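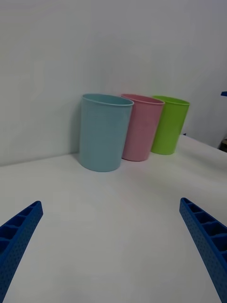

Stop Counting Episodes

Opinion, by Ilir Obradović
July 4, 2026

The first thing people ask about a robot learning project is how many demonstrations it has. I have been asked this by visitors, by funders and by my own relatives. I used to answer with pride. In April our answer was 2,934, and I said it as often as I could.

I now think the number does harm. It tells you how long people sat at the controls. It says very little about what a policy can learn from the result, and once a team is judged by it, the team starts to collect in ways that make the number grow and the data worse.

I run collection for a small group called Kulance. Our tasks are plain ones. Pick up a cup, put it in another cup, move it to the other side of the table. We teleoperate the arm, record the wrist view and the joint positions, and train on that. Plenty of groups do the same work with more money.

When you pay attention to the count, the first thing to go is the reset. A good reset takes time. You move the cups somewhere new, change their order, put one partly behind another so the wrist camera can't see all of it, and start the arm from a pose it hasn't started from lately. A bad reset takes a few seconds. You put everything back more or less where it was, because your hand already knows the spot. Both kinds add one to the total.

We found this in our own data. I sat down with 300 episodes from one task, played only the opening moment of each, and watched the blue cup barely move. The operators were not lazy. They had a target for the shift and they met it. I set the target, so the fault was mine.

The second thing to go is the mistake. Operators who are measured on clean episodes throw away the ones where a finger clips a rim or the cup slides. Then the policy is trained on a world in which the gripper always comes down in the right place. The first time it comes down in the wrong place, it has no idea what to do next. We had been deleting the recoveries, and the recoveries were what we needed most. I would keep nearly all of them, as long as the operator does get to the goal in the end and the log says what happened.

There is an argument on the other side and it deserves a fair hearing. Large models have done well on large piles of data that no one checked closely. If you collect enough, the argument goes, variety takes care of itself. A colleague at Pirkinari holds this view and has told me I am fussing over cup positions while the field moves on.

I think that is true for data that comes from many places. A thousand kitchens will differ whether anyone plans it or not. It is not true for one arm at one white table with one set of cups. Nothing in that setup varies unless a person changes it. More hours at the same table give you more of the same table, and a small group can't buy its way out of that.

A plain background gets criticized too, and there I am on the other side. Some reviewers see a bare wall and assume the work is not serious. I would start there every time. With little else in view, you can tell whether a failure comes from the grasp or from the seeing. Clutter should come in on purpose, later, with a note of when it was added. What I object to is stopping at the bare wall and reporting a big total.

So we changed what we write down. Each session now begins with a short layout sheet that says where the cups go, in what order, and which of them is partly hidden. An operator does 60 episodes from a sheet and then gets a different sheet. Failed grasps stay in, with a tag. Our daily total dropped, and for a while that was uncomfortable to look at - I had a chart on the wall and I took it down.

The sheets are dull to write and I would welcome a better method. Vanags, the tool we use for logging, has no field for layout, so ours goes in the comments, where it is easy to skip. I have asked for a proper field. Anyone building such a tool should make it required.

I would also ask people who publish datasets to put two things next to the episode count: how many distinct starting layouts there are, and what share of episodes contain a recovery. Veltudmont already asks its partners for the first. Both can be worked out in an afternoon if the logs are decent, and if the logs are not decent, a reader should know that before downloading anything.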